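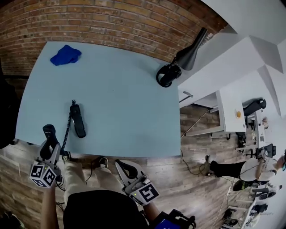

*Figure 2. One gripper in each hand over the near edge of the table. Handset, cloth and lamp are placed for the table tasks.*

## 4. Recording a demonstration with the hand grippers

This section is for the operator who shows the task. It is assumed that the grippers are already paired with the recorder (section 3) and that the Tredden software is open on the session computer. If you see a message about pairing during the steps below, go back to 3.4 and do not try to continue.

A "demonstration" in this guide is one complete performance of one task, from the start position to the end position. A "session" is all demonstrations which you record with the same table, the same objects and the same pair of grippers.

### 4.1 Prepare the table

1. Choose the task sheet in Tredden. The sheet has the list of objects and a small drawing of the table.
2. Remove from the table every object that is not on the list. Pens and cups are the usual ones.
3. Put the objects in the places of the drawing. For the telephone tasks the handset lies with the earpiece toward the wall, the cloth is in the far left corner, and the lamp stands at the right end with its base flat on the table.
4. Do not make the cloth nice. Pick it up in the middle, let it fall, and leave it in the shape which it takes. Between demonstrations do this again, so the folds are different each time.
5. Let the coiled cord of the handset hang over the near edge. It must have enough length that you can lift the handset to the height of your chest without pulling.
6. Check the light in the room. The lamp on the table is an object of the task and it is not used for lighting, so leave it switched off unless the sheet asks you to switch it on.

> **Caution:** The cord can catch on the left gripper when you lower your arm. If it catches, stop and free it with slow movement. Do not pull. A strong pull can move the marker cube on its mount, and then the calibration of this gripper is lost.

### 4.2 Check the grippers

Do this check before the first demonstration and again after every break.

1. Take one gripper in each hand. The left and the right gripper are not the same for the software, even if they look the same. The letter is on the inside of the grip.
2. Look at the small green light on each housing. Green and steady means ready. Green and blinking means that the gripper is connected but the clock is not yet synchronized; wait until it is steady. No light means no power.
3. Close and open both grippers fully, three times, with normal speed. In the software the two bars must go from the bottom to the top. If one bar stops before the top, open the settings and press **Set range** for this side.
4. Look at the marker cubes. The white faces and the black squares must be clean and without scratches. Wipe with a dry cloth only.
5. Try with one finger if the cube can turn or shake. It must not. If it does, tighten the screw under it and repeat the calibration in 3.6.

> **Note:** Alcohol makes the print of the squares gray after some weeks. We learned this with our first Sunix set, and two cubes had to be printed again. From a distance the print looked still good, but the tracking lost the left hand many times in each session.

### 4.3 Find your start position

The start position is the same for all table tasks, and the robot will later begin from a similar one. Please take the time to do it well.

1. Come near to the table so that you can reach the far side without lifting your shoulders. If you are not sure, try to reach for the cloth. It is normally the farthest object.
2. Hold both grippers over the near edge, with the fingers forward. Your elbows should be free and not rest on your legs or on the table.
3. Check the preview of the head camera. Both cubes have to be visible, and the whole near edge of the table too. Your own body may be in the picture at the bottom; the software masks it.
4. If one cube is hidden by your wrist, turn the gripper a little to the outside.
5. Stay still and count slowly to two.

It is not necessary that both hands are at exactly the same height. Operators with different body size have different start positions and this is good for the training. But one operator should keep the same position during the session as much as possible.

### 4.4 Record

1. Say the number of the demonstration in a clear voice. It helps later if the file names and the notes do not agree.
2. Press the pedal one time. You hear one short tone.
3. Wait for the second tone, then begin. Movements made before the second tone are deleted.
4. Do the task with calm and regular speed. See 4.5.
5. Return to the start position with both grippers open.
6. Press the pedal again. You hear a long tone.
7. Put the objects back for the next demonstration as in 4.1. The software does not record in this time.

The longest demonstration which the recorder accepts is 2,062 frames. After this it stops alone and marks the file with a yellow sign. Yellow files are not used for training, even if the task was finished correctly, so for a slow task please divide it in two parts according to the task sheet.

A full session has 29 demonstrations. Nine or ten without a pause is enough for most people. The grippers are light but the shoulders get tired, and when the shoulders are tired the hands come down, out of the view of the camera.

### 4.5 How to move

These points come from Rebecca Leone and Mirsad Babić, who checked all our recordings until August and wrote down the mistakes which they saw most.

- Look at the object before you go to it, and keep your head with your hands. If you look to the side while you grip, the head camera looks to the side also.
- Go to the object in one movement. Small corrections at the end are normal and you should keep them. Large hesitation in the middle is better to record again.
- Close the fingers only when they are on both sides of the object. Do not push the object along the table until it enters between the fingers.
- With the handset, grip at the middle part, where it is narrow. At the earpiece it slides.
- With the cloth, grip a fold from above. Two or three layers is fine.
- With the lamp, hold the base with one gripper before you move the shade with the other.
- Do not help with your own fingers, knee or sleeve. The robot does not have them.
- If an object falls on the table, pick it up and continue. If it falls on the floor, stop and mark the demonstration as **Failed**. Failed files are kept, so do not delete them by yourself.

If you use one hand only, the other one stays over the near edge and does not go down to your lap. The software needs to see both cubes from the first tone to the last.

> **Caution:** Do not walk with the grippers in the hands when cables are on the floor. Put both of them on the table first, with the cubes up.

### 4.6 After the session

1. Press **Close session** and wait until the counter is at zero. The transfer to Lidia, our storage server, takes longer than the counter shows when another table is sending at the same time.
2. Fill the short form: operator, task sheet, number of failed demonstrations, remarks. In remarks write also things which seem not important, for example that the cloth was changed for another one.
3. Open one file from the middle of the session and play it to the end. Check that the movement of the fingers and the video go together.
4. Charge both grippers. With an old battery, charging needs nearly 200 minutes.

### 4.7 Problems during recording

| What you notice | What to do |
|---|---|
| Second tone does not come | One cube is hidden. Check the preview and repeat 4.3, step 3. |
| Left and right hand are exchanged in the playback | The grippers were in the wrong hands. Mark the session with **Swap** and do not record it again. |
| The hand jumps in the playback, always at the same place on the table | Reflection on the marker. Move the nearest light or close the blind. |
| Finger bar shakes when the gripper is still | Clean the joint of the fingers, then **Set range**. |
| Green light goes off in the middle of a demonstration | Mark as **Failed**, change the battery, repeat 4.2 from the beginning. |
| The file has a yellow sign | Too long. See 4.4. |

For the problem of jumping hands, please write to Andor Kelemen and attach the file and not only a screenshot. For all questions about task sheets ask Evaristo Pace. The sheets of the Yan series (drawers and lids) have their own start position and they are described in section 5.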